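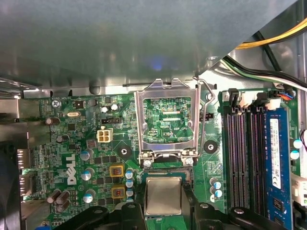 Noemí Contreras kept the parish accounts in Plakville for 4 years before she started on the old ones. The records go back to 1798, and most had never been typed up. She now spends her mornings doing exactly that, one page at a time, on a desk at the back of the reading room.

"I thought it would be a winter's work," she says. "That was a silly idea. The first book alone has 207 pages, and the man who wrote it didn't believe in full stops."

The early entries cover bread, candles, coal and repairs to the bridge at Lévesque. There are payments for shoes, and a long quarrel over a gate. Contreras says the handwriting was hard for the first few weeks and then became easy, apart from the sums in the margin, which she still checks twice.

She types everything as plain text and keeps the spelling as she finds it. The habit came from Citlali Olvera, who looked after the Unix machines at the college where they both worked.

"Citlali told me to keep it simple and keep copies," Contreras says. "I have files from that time that still open. I can't say the same for the ones I made with fancy programs."
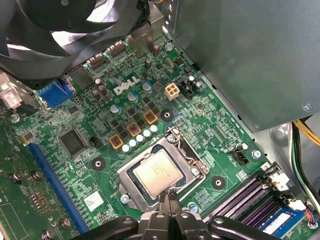
The names have given her the most trouble. One family appears under five spellings, and a farm called Plodach turns up in three different places on the map. She thinks the name moved with the tenants, but she has no proof yet. Faustino Carrillo, whose family farmed nearby, has lent her a box of rent books that may settle it.

"He wants them back by February," she says. "He's been very clear about that."

People do write to her, mostly looking for ancestors. She answers when she can, though she won't guess. If a page is torn or a word is unclear, she marks the gap and leaves it – a wrong name gets copied into family trees and stays there for years.

Asked whether she has a favourite entry, she picks a short one, a payment to a boy for sitting up all night with a sick horse.

"It doesn't say what happened to the horse," she says. "I've looked through the rest of that year and there's nothing. I'll probably look again when I get to the stable bills."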